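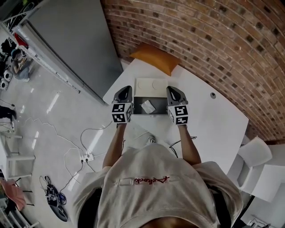 Packing Small Items in Lidded Boxes
Project report, Geum group, Zudbridge
April 6, 2021

1. Purpose
The project compared ways of lining a shallow box so that a light item stays in position during handling. Folded tissue was chosen as the main lining material. It is cheap, easy to cut and leaves no marks.

2. Method
All packing was done standing, at a white table in the Trunimgate workroom. The box was kept open with its lid panel at the far end, so that the tray could be reached from both sides. Tissue was folded twice and laid flat in the tray - never pushed into the corners. Each lining was tried three times with a test item of 80 g.

3. Results
Single sheets slid when the box was tilted. Folded sheets held their place in most trials, but lifted at one edge if the lid was closed quickly. A second fold cured this in the smaller box and made little difference in the Limach box.

4. Further work
Trials with heavier items, up to 900 g, are planned for October. The tilt angle should be measured with a fixed stop.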